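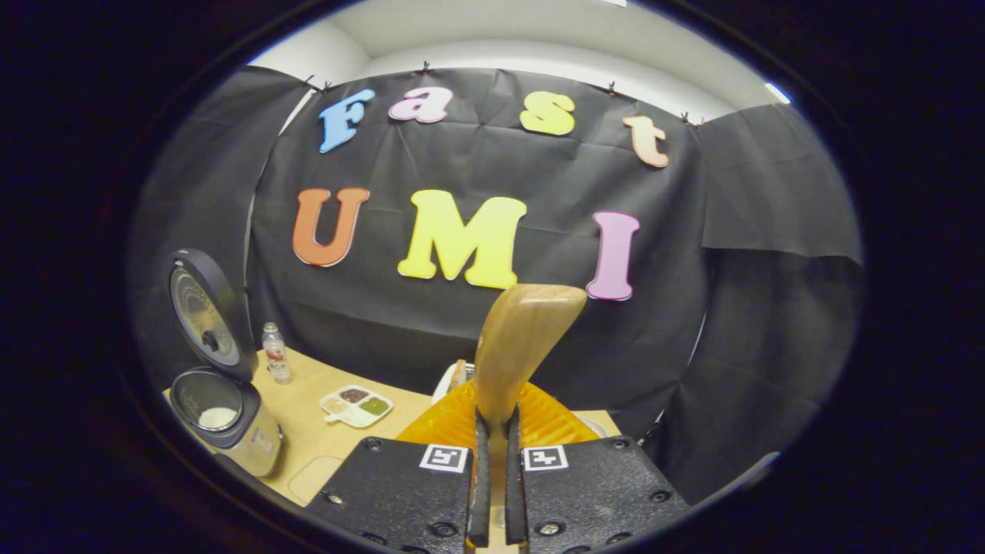 **Lirnosau** replied:

I would not iron it. Black fabric like this can become shiny where the iron touches, and then you have a mark that is worse than the fold. Hang it wet and let the weight do the work.

---

**Panyasiri** replied:

I disagree a little. I iron my black cloth every month, on the back side, with a cotton towel between, and there is no shine. But you must know what fabric you have. Does the label say anything?

---

**Pendance** wrote:

Thank you both. There is no label, I bought it by the meter at a market. It feels like a bed sheet but thinner. My craft stall is on Thursday and I would like to have it smooth before that. The last time I sold 9 things in a whole day, and one woman told me my table looked like somebody was moving house — she was not wrong.

---

**Lirnosau** replied:

If it is unknown fabric, then even more reason to keep the iron away! Test first on a corner which stays behind the table.

About clips: use more of them than you think is necessary, and put them also at the sides. If you clip only at the top, the cloth pulls between the clips and makes long diagonal folds. For my own stall I clip the sides down to the table legs.

---

**Vunix** replied:

Sorry, but I think all of you are solving the wrong problem. Thin cloth will always wrinkle in the car. I bought a heavy black one, 500 grams per square meter, and I roll it on a cardboard tube. I have not ironed it since April.

---

**Panyasiri** replied:

@Vunix And how much did you pay for this? Mine was almost free.

---

**Vunix** replied:

136 with shipping. Yes, it is much for a cloth. But I do two markets every month, so for me it is fine.

---

**Pendance** wrote:

136 is more than I earn at one stall, so not this year :) But the tube is a good idea, I can do that with the cloth I have. I tried the corner with a warm iron and a towel, and it did not shine. Tonight I do the rest.

---

**Lirnosau** replied:

Good. I still say wet is safer, but it is your cloth. Let it cool completely before you roll it.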